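Keep the fingers away from the cuffs
A small group of companies is trying to write down how a robot should handle clothes in a home. Most of the rules are about what it should leave alone.

The first rule on the list is seven words long. "If you do not know, stop moving." Oliwia Adamczyk wrote it on a whiteboard at Widholm two winters ago, and it has survived every revision since.

Adamczyk came to robots from textile testing. For years she pulled seams until they opened and rubbed cloth until it became thin, and she wrote reports with the results. When Widholm began to build arms for household work, she was asked to look at a draft of the safety document. It had long chapters on speed, on force and on the emergency stop. About the thing in the gripper it had one sentence, which said that the object should not be damaged.

"I asked what is damage," she says. "A pulled thread is damage. A collar that is stretched by half a centimetre is damage, if it is your favourite shirt. The engineers looked at me as if I wanted to make their life difficult. Maybe I did, a little."

The document which came out of that meeting is now called the Tondeo guide, after the project where three firms share their test methods. Widholm is one of them. The others are Jirnberg, which makes grippers, and Brunner, a smaller company that writes the software for grasp planning. In its latest version, dated January 2020, the guide has 80 pages and 232 separate points. It is not a standard in the legal sense. No authority has approved it, and a company that ignores it will receive no fine. But buyers have begun to ask for it by name, and this often has the same effect.

What the guide asks for

A large part of the text deals with soft things on soft surfaces. This is harder than it sounds. A metal part on a steel table has a clear edge, and the table does not give way when it is pressed. Cloth on a cushion has neither of these advantages. If the fingers go down too far, they push into the seat and may take hold of the cover together with the garment. If they stay too high, they close on air.

So the guide sets an order of work. The gripper must open fully before it comes down, and it should come down beside the garment first, over bare fabric, so that the height of the surface can be measured there. After this it may move sideways to the cloth. The closing force begins at 5 newtons and may be raised only in steps, with a pause between them. A garment that does not follow the hand when it lifts must be put down again, because something may be holding it: a second garment, a cushion, a person sitting on the sleeve.

Elastic parts have their own chapter. Cuffs, waistbands and ribbed hems are attractive for a grasp planner, since the folds stand up and are easy to see. They are also the parts which lose their shape first. The guide says that they may be used to find the garment but should not be used to lift it, unless there is no other place.

Tzu-hsuan Pan, who leads the gripper tests at Jirnberg, was against this rule in the beginning. His team had good results with cuffs, and he did not like to give them up. Then he was asked to repeat the same lift 100 times with the same pullover.

"After that I signed," he says. He still has the pullover in his office. One sleeve is clearly longer than the other.

The room is also a part of it

The second half of the guide is less technical, and in my opinion it is the better half. It is about the places in which a robot is tested before anybody calls it ready.

In the early years these places were nearly always the same: a dark table, a white wall, one folded towel in the middle. The systems learned this table very well. When they were moved to a living room with a striped carpet, they tried to pick up the stripes. Pan remembers one that spent most of a morning on the printed flowers of a curtain.

The guide now requires that backgrounds are changed often, and that patterned ones are among them. Fruit, leaves, geometric shapes, squares and lines are all suggested. The garment should lie as a person would drop it, in folds, and on different sides of the work surface. It should sometimes be partly outside the view of the wrist camera, so that the system has to decide whether it has seen enough to begin.

There is disagreement here. Brunner would like to fix a list of patterns, so that two laboratories can compare their numbers. Adamczyk is afraid that a fixed list will be learned by heart, like the dark table before it. For the moment the guide gives kinds of patterns and leaves the choice to the tester, who must write down what was used. Both sides say that they are not happy with this.

Another open question is who may stop the work. Widholm wants any person in the room to be able to do it with the voice. Jirnberg prefers a button, which does not mishear. I asked Pan if one could have both, and he answered that this is what the next meeting is for - and that the last meeting was for it too.

Adamczyk has a smaller wish. She would like the guide to say something on care labels. A robot that can find a sleeve could perhaps also find the label, and wait for a person if it cannot read it. The proposal has been postponed twice. She has already written the text, one paragraph, and she brings it to every meeting in a plastic folder. 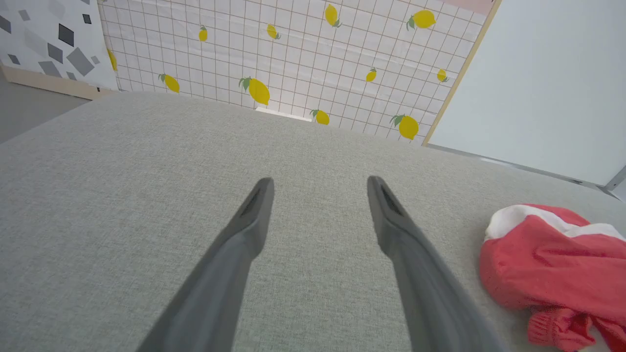

Open fingers over the pale grey upholstery, with a crumpled red garment to the right and a lemon-patterned panel behind.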